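**Unit 3: Open cubbies**
Handout for the Thursday group, Wurnside evening course in household organising

Welcome back! Last time we did drawers, and several of you went home and emptied a kitchen drawer the same night, which I was delighted to hear. Tonight it's cubby shelving. I love cubby shelving. It's cheap, it stands up to children, it can go in nearly any room of the house, and it is the one piece of furniture I know that shows you straight away whether your system is working. A drawer will keep your secrets for years. A cubby won't keep them until teatime.

Please bring this handout with you next time as well, because the exercise at the end carries over.

## 3.1 What we mean by a cubby

A cubby is any open-fronted compartment with a floor, a back and two sides. A bookcase is a near relation, but a bookcase gives you long runs of shelf and a cubby unit chops those runs into boxes. That chopping up is where all the usefulness comes from! Each box has its own edges, so each box can have its own job, and a thing that has strayed looks strayed.

Words we'll be using tonight:

- **Floor board**: the surface things stand on.
- **Back panel**: closes off the rear. Some units don't have one.
- **Divider**: any upright between two compartments.
- **Column**: a stack of compartments, one above another.
- **Top panel**: the lid of the whole unit. (Also the place where post, keys and half a packet of batteries go to live. We'll come to that.)

## 3.2 The basket method

There are lots of ways to put a room's worth of small things on to shelves, and the slowest is to pick one thing up, walk it across, put it down and go back for the next. If you've ever tidied a playroom like that you'll know the feeling of having walked to Nallmont and back without leaving the carpet.

The basket method goes like this. Gather everything that belongs on the unit into one open basket, without sorting it. Put the basket on the floor right in front of the shelving. Then work out of the basket and into the compartments, one item at a time, without moving your feet if you can help it. 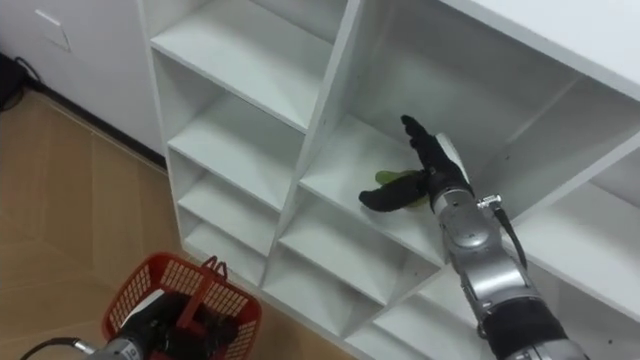

*Fig. 1. Working from the basket: red basket on the floor, green item at an upper cubby.*

A few points on doing it well, all of which came up with the spring group:

**Keep the basket close.** If you have to take a step between basket and shelf, it's too far off. I have mine so near that it nearly touches the unit.

**Pick a basket with a wide mouth.** You want to see down into it. Deep narrow tubs are lovely for umbrellas and dreadful for this, because everything small sinks and you end up tipping the lot on the floor.

**Choose a colour you'll spot.** Mine at home is bright. Everyone in the house knows what it means when it comes out, and they can see from the doorway that a job is half done.

**Start high.** Fill the upper compartments first while your arms and your patience are fresh, then work down. It's a small thing but it makes such a difference to your back.

**Set things down well inside the compartment.** Leave a margin at the front edge. Small smooth things, especially rounded ones, are easily knocked off if they're perched on the lip, and then they're under the sofa until March.

**Don't sort in the basket.** This is the hardest habit to break! The basket is only for carrying. The shelves do the sorting for you, as long as you've decided what each compartment is for, and that takes us to the next section.

## 3.3 Giving each compartment a job

Before a single thing goes up, stand in front of the bare unit and talk it through out loud. I mean it about out loud. It feels silly for a minute and then you start hearing yourself say things like "and the jigsaws go... well, wherever there's room", and you know you've found tomorrow's muddle.

We use three questions on this course:

1. Who reaches for it? Children's things go where children's hands go. Things you'd like children to leave alone go up.
2. How often? Daily things belong between your hip and your shoulder. The cake stand can go at the bottom.
3. What shape is it? Tall things need the tall openings, and tiny things get lost in big openings unless they have a tray or a box of their own.

One job for each compartment is plenty to begin with. If you can't say the job in two or three words ("wooden trains", "outdoor hats", "library books"), it's probably two jobs and wants splitting.

It's tempting to go by category alone and give every category one cubby, whether it's a category of four things or forty. Have a look at the sizes first. On many units the openings aren't all the same, and the big ones are precious. I once gave my very best large compartment to candles. We had hardly any candles. It took me the whole winter to see it!

## 3.4 Reading an empty unit

I'm very fond of an empty shelf, and I'd like you to get into the habit of studying one before you fill it. You only see it bare once or twice in its life: on the day it goes up, and on the day you're brave enough to take everything off.

Look at how the columns are laid out. Are the shelves level with one another right across, or do they step? A unit with staggered shelves can seem awkward at first, since you can't line up one neat row from left to right, but it's a gift for mixed belongings. You get a deep compartment beside a shallow one, a wide one above a narrow one, and there's nearly always a spot the right size for the odd thing that wouldn't sit happily anywhere else. 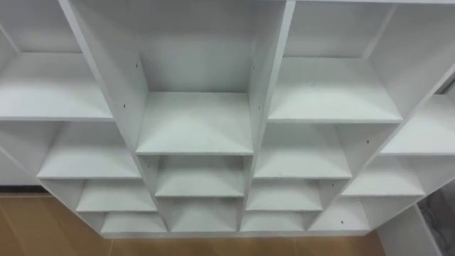

Look at the surfaces too. White shows everything, and I count that as a point in its favour. Crumbs, felt-tip, the ring from somebody's mug: you'll see them and you'll wipe them. A matte finish is kinder than gloss if the unit faces a window. The drawback of an all-white unit is that white things vanish on it, so put your pale china or your plain paper in something with a bit of colour.

Then look for screw holes in the dividers. They're worth knowing about, because on some designs a hole is there for a fixing, and on others it's for a shelf that can be moved up or down. Check the instructions for your own unit before you decide which sort you've got. If a hole ought to have a screw in it, put one in before you load the shelf, please!

And while you're down there, check that the unit stands steady. Push gently at the top corner. If it rocks, deal with the floor or the feet first. Anything tall should be fixed to the wall with the bracket that came with it, and in a house with small climbers I'd fix the low ones as well.

## 3.5 The top panel problem

Every flat surface at a handy height attracts clutter, and the lid of a cubby unit is about the handiest there is. You have two choices and both are good ones.

- **Claim it.** Put something there on purpose: a lamp, a plant on a saucer, a bowl for keys. Once it looks occupied, people are much slower to dump things on it.
- **Clear it nightly.** Keep it bare, and let the very last step of the evening tidy be a quick sweep of the top with a cloth.

What doesn't work is leaving it undecided. The Tundlow group tried that as an experiment over a week and came back with some very funny lists (a bicycle pump, a single glove, a lemon).

## 3.6 Labels

Labels are for the first month. After that most households know where things go and the labels can quietly come down, unless you have visitors who help with the tidying, or a child who is just learning to read and loves them.

Put the label on the front edge of the shelf, under the opening it refers to, and keep to that all the way down the unit. If half of them sit under and half sit over, you've made a puzzle. Pictures are better than words for under-fives. Pencil is better than pen for everyone, because you will change your mind, and you should!

## 3.7 Keeping it going

The basket comes back into its own here. Once a day, at whatever time suits, go round the room with it, gather the strays, park it in front of the unit and empty it. With a shelf plan you trust it's a pleasant little job, and I often do mine with the radio on.

If the same thing turns up in the basket night after night, its home is wrong. Move the home. The thing is being used somewhere, and its cubby ought to be near that somewhere.

Leave some space as well. In the Margaritis method, which some of you have met on the weekend course, 25 per cent of every unit is kept free. I find that generous for a small flat, but one open compartment is a real luxury and I'd urge you to try it. New things always arrive, and they need somewhere to land.

## Exercise for next time

Choose one shelving unit at home, or borrow a corner of someone else's.

- Take everything off it and wipe it down.
- Sketch the compartments as they are, with the odd sizes showing. Measure only the openings you're unsure of.
- Pencil a job of two or three words into each box, and leave one blank.
- Refill it from a basket, starting at the top.
- Live with it until we meet again, and note on the sketch anything you moved.

Bring the sketch, crossings-out and all. The crossings-out are the part I most look forward to!

**Needed for Unit 4 (under the stairs):** tape measure, torch, old clothes.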